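Bresport Recreation Help Exchange
Basketball: Leagues, Rules and Scheduling

Protest over a scoring correction made after the final buzzer

Posted by Ingegerd Söderlund
Apr 7, 2026

I serve as team representative for Prullby in the adult winter basketball league. I would appreciate guidance on the correct procedure for a disputed result.

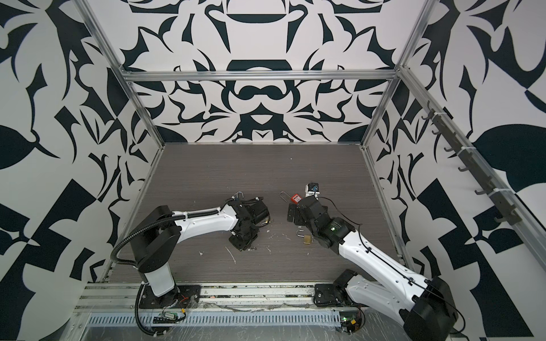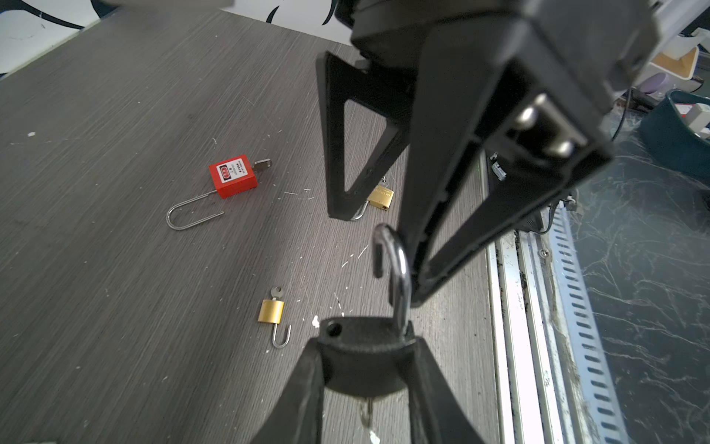
Our final regular season game, against Ladham, ended with the scoreboard showing a tie. Both teams were preparing for overtime when the scorer informed the referee that a basket by Ladham in the third quarter had been entered as two points and should have been three. The referee reviewed the running score sheet, spoke with the timer, and changed the total. Ladham was declared the winner by one point, with 89.

Our captain objected at once. The referee listened, signed the sheet and left the floor. I submitted a written protest to the league office the following morning and received an automatic reply with the number 483, but nothing further. The result determines which of the two teams receives the last playoff place.

I have two concerns. First, may a score be corrected so long after the basket in question? Second, is our protest valid if the captain did not sign the score sheet under the word "protest"? One of our players believes that this signature is required. The league handbook refers to "the adopted playing rules" and does not say which rules those are.

3 replies

Muammer Tuncer
I officiated in a neighboring league for several seasons and can offer some general guidance.

Most rule books separate two kinds of mistakes. A bookkeeping error, such as a basket recorded with the wrong value, can usually be corrected until the referee approves the final score. An officiating error, such as awarding free throws to the wrong player, must be noticed within a much shorter period. If the official on the floor signaled a three-point basket and the scorer wrote down two, your case is of the first kind, and the correction was probably in order. If the official signaled two and the scorer later formed a different opinion, the position is much stronger for your team. The scorer does not decide the value of a basket.

I would therefore ask the league office for the following:

A copy of both sides of the score sheet
A short written statement from the referee on what was signaled
Confirmation of which rule book was in force for the season

With regard to the signature, requirements differ. Some rule books call for the captain to sign before leaving the court area, and others leave protests entirely to the league. Please do not assume that the protest has failed until you know which applies.

Chih-ming Tu
Ties should go to overtime. The board said it was a tie, so play the overtime. We had the same thing in February and lost the protest, plus the fee.

Seija Saarinen
I respectfully disagree with the reply above. In nearly all organized basketball, the scorer's book is the official record and the scoreboard is a display for the convenience of players and spectators. A tie on the board does not by itself create a right to overtime.

I would add two points to the reply from Muammer Tuncer. Please check whether a protest fee was due with your letter. Many leagues will not open a file until it has been paid, and the automatic reply may not mention this. Please also ask in writing that the playoff schedule be held until a decision is made. A league is seldom willing to replay games once the first round has taken place.

If your team kept its own book, send a copy of the third quarter page. It is not binding, but it may show how your bench understood the signal at the time.

Comment from Ingegerd Söderlund
Thank you. The fee had not been paid, and I have now arranged for it. Our own book shows two points for the basket. I have requested the score sheet and the referee's statement from Chi-keung Chiang at the league office.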